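Kazmi Laundry Room Folds Its Way to 1000 Pieces

July 12, 2018

The free wash-and-fold room on the ground floor of the Kazmi building has passed a mark that had its regulars cheering over the dryers: 1000 pieces of clothing and linen washed, folded and sent back out the door since it opened in June.

The room is run by Wovlow, a neighborhood group that started out mending coats and school uniforms. Mending led to washing, and washing led to a great deal of folding. Anyone living in the Kazmi building or on the streets behind it can drop off a load in the morning and pick it up the same evening, folded and ready for the drawer. There is no charge, and there is no form to fill out beyond a name on a slip of paper.

And people have come! The first couple of weeks were slow, with more detergent on the shelf than clothes in the machines. Then word got around the stairwells, and by the end of June the group had already sent home 601 pieces. The rest followed faster than anyone had planned for, helped along by a hot spell that had everybody changing shirts twice a day and stripping the beds more often than usual.

Folding is the part that people stay for. Wovlow holds an open folding hour every evening, and the group is wonderfully particular about it. Cloth is smoothed out flat with the palms before the first fold goes in, corners are brought together one at a time, and the finished piece is turned so the folded side faces the front of the stack. Big pieces go on the bottom. Socks are a separate subject, and opinions on them are strong.

Color matters too. Darks and brights are stacked together once they are folded, and whites have their own place in a basket until someone is free to get to them. It makes for a cheerful table, and a stack with some orange and red showing under a dark blue cloth is a pretty nice thing to come back to at the end of a workday.
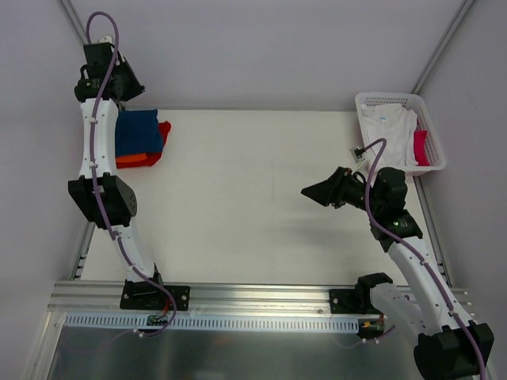

Kaisu Leinonen said she had never managed to fold a fitted sheet in her life before the evening sessions, and now does her sister's as well. She would like to see the whites sorted before they go into the basket, with towels kept apart from shirts, so that the folders don't have to dig for the small things at the bottom. She also asked that the room stay open later on weekdays, as she often gets home just as the last loads are being picked up.

Wovlow says it has heard the same request about hours from plenty of others and will try a later closing time through the rest of the summer. The drop-off time stays as it is. Loads left after noon will be washed the same day if there is a machine free, and otherwise first thing the next morning.

There is more on the way. Brinix, the hardware store around the corner, has given the room 26 new laundry baskets, which should put an end to the evening shuffle of loads from one basket to another while somebody hunts for a spare. Each one will get a tag with a number that matches the name slip, so a favorite pillowcase has a much better chance of going home with the right family. Three have been set aside for lost and found, and that corner could use some visitors - it holds a striped beach towel, a child's raincoat and a truly impressive number of single socks.

The group is also putting together a folding class for kids, to be held on the Vesus terrace across the courtyard when the weather is good. Children will start with washcloths and dish towels and move up to T-shirts, and they are welcome to bring their own clothes to practice on. Parents can stay and fold, or sit in the shade with a glass of lemonade.

Detergent donations are always useful, unscented if possible, and so are clean hangers and mesh bags for delicate items. They can be left with a load at the drop-off counter, or brought along to the evening folding hour, where there is room at the table for anybody who feels like joining in.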